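Wiven Desk Mat, Pink Check

Code: 408
Sold by: Divholm Home and Study
Range: Wiven
Pattern: Reading Girl
In stock

A printed mat for a child's desk or a homework table. The background is a pink and white check, with a framed panel that holds the picture and the lettering. It goes on top of the desk you already have and hides old pen marks and scratches.

The Wiven is our second mat with Chinese lettering. The first was the Mudby, in green, and customers asked for the same thing in a lighter colour with a picture on it. 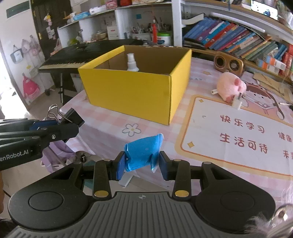 Wiven mat in pink check, with desk items. Box, toy, speaker and keyboard not included.

Details

Pattern: pink and white check, white flower, girl reading, stars
Lettering: Chinese, reddish
Fixing: none, lies flat under its own weight
Use: indoors only
Pack: one mat, rolled, in a card tube

What the lettering says

There are four short lines. 快乐学习 means "learn happily" and 健康成长 means "grow up healthy". 未来可期 is a common phrase for a future worth looking forward to. 生活可待 is harder to put into English – "life is worth waiting for" is close. We are often asked whether the words suit a beginner. Most of the characters come up early in school courses, and the print is large enough to read from a chair.
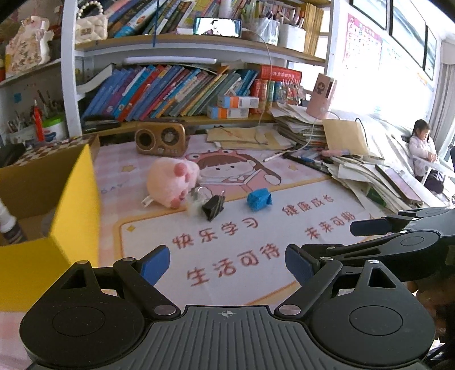 The pattern has a right way up, so decide where the chair will go before you lay the mat out. Unroll it face down and leave it overnight under a few books. The ends will lift a little for the first day or two. If they still curl after that, roll the mat the other way for an hour and try again.

Care

Wipe with a damp cloth and a drop of washing-up liquid. Dry it before putting paper back on top. Felt tip comes off if you get to it the same day. Biro may leave a faint line. Do not iron, and do not stand hot cups or pans on it.

Delivery and returns

Orders leave our Chambi warehouse within 2 working days. Orders over £100 go free. Unused mats can be sent back in the tube they came in. We can't take back a mat that has been cut to size.

Packs of 5 for schools and clubs are made up to order – write to Efe Omoregie on the trade desk and give the code above.

Customer review, 11/22/18

"Bought for my daughter's desk. Colours are softer than I expected but she likes it. One corner took nearly a week to go flat. Would buy again if they did it in blue." Four stars.

See also: Mudby Desk Mat, Green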